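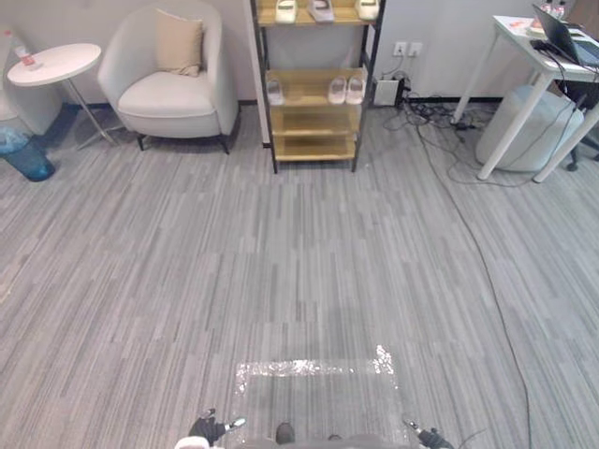
A morning at the Cirillo showrooms

5/10/23

I had been meaning to visit Cirillo ever since Lucía Robles told me they open their upstairs rooms to the public twice a year, and this time I finally put my name down early enough to get a place. There were 16 of us in the morning group, most of us furnishing a waiting room or a small office, plus one very cheerful couple who had only come for their den and asked more questions than the rest of us put together.

Nuria Esteban met us at the door and took us up by the back stairs (33 steps, she warned us, and my knees can vouch for it). Coffee first, thank goodness, and then straight into the quiet seating room, which was the one I had come for.

It is a plain room, and I liked it all the more for that. The wall is off-white with a dark baseboard, and against it stands a white upholstered tub armchair, rounded at the back and arms, with a good thick seat cushion and short dark legs that taper toward the floor. A square beige pillow leans against the backrest. I have been looking at armchairs since last October and have grown very fussy about arms, which are so often too high for anyone who wants to read, but these suited me perfectly and I stayed put long enough for Nuria to start the next part of her talk without me!

Beside it is a round white side table on a thin pale pedestal. I would have liked the top a little bigger, as my own tables tend to collect books and mail, but it would tuck in nicely next to a chair in a narrow room.

The carpet started the longest conversation of the morning. It comes in square tiles, striped in light gray, mid gray and charcoal, and they are laid with the streaks all running toward the back wall. If you look for it, the tone shifts a little between one tile and the next. Sharada Rodrigues, who was in our group and is redoing a dental office, loved that. I wasn't sure at first, then I went and stood by the wall for a while and came around to it. The range is called Rakov, and we each got a sample card to take home.

After that we had the fabric library downstairs, where I lost the others completely and was rescued by Bethel Hailu with a tray of pastries. Parking is behind the building, and the afternoon group starts at two if you aren't an early riser. I have already asked to be put on the list for the next one.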